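Ornov Users Forum > Standards and Practice > Simulation
Draft reset and success rules for kitchen tasks: comments invited
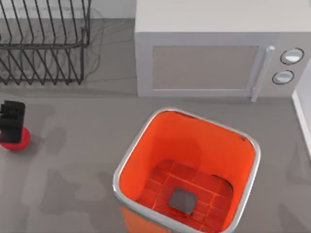
Posted by cm_kuo (moderator)
Apr 9, 2023

The working draft of the practice note on simulated kitchen tasks is now open for comment. It applies to any episode set submitted to the shared Kotholm library, whether collected by teleoperation or produced by a scripted policy. Members are asked to confine their remarks to sections 3 and 4, as the remaining sections were settled in November.

Section 3 (Reset). Every episode shall begin from a logged seed. Object poses shall be drawn from the range declared in the task file, and the range shall not be altered partway through a set.

Section 4 (Success). A placement shall be recorded as successful when the object is supported by the floor of the target container, the gripper is not in contact with it, and both conditions have held for 2 seconds of simulated time.

Chih-ming Kuo
Moderator, Simulation board

Posted by tresen_qa

Thank you for circulating this. Our group supports section 3 as written. We have a concern with section 4. A hold of 2 seconds lengthens every episode, and in our most recent set it would have reclassified 47 episodes as failures for no other reason than that the operator ended the recording early. We would prefer half a second.

Posted by l_marchbank

I must disagree with the previous comment. If an operator stops recording before the object has settled, the file contains no evidence of a completed placement and should not carry a success label. The remedy is operator training.

I would also ask that section 4 address containers with a raised rim. An object balanced on a rim can be stationary and free of the gripper. The draft excludes it by referring to the floor of the container, but a script that tests only whether the object's centre lies inside a bounding box may well pass it. The note should require a contact check against the floor geometry.

Posted by shih_integration

Seconded on the contact check. We would add that the floor has to exist as its own named body in the asset file. A number of older bins are exported as a single mesh, and the check cannot be written against them without rework.

Posted by tresen_qa

We accept the point about rims. On the hold time we maintain our position. Could the value be declared per task, with a stated minimum?

Posted by l_marchbank

Only if the declared value is stored in the episode header. Otherwise success rates from two labs cannot be compared.

Posted by paddock39

A question on scope. Does section 3 cover fixed appliances and racks, or only the objects to be handled? We vary the colour of the cupboards and counter between episodes and do not currently log it.

Posted by cm_kuo (moderator)

Section 3 covers anything that differs between episodes, including colour and lighting. Please log it.

The contact check and the named floor body will be added to the next revision. The hold time remains open. Tresen and l_marchbank are each invited to submit proposed wording to this thread, and I would ask that both versions specify the header field by name.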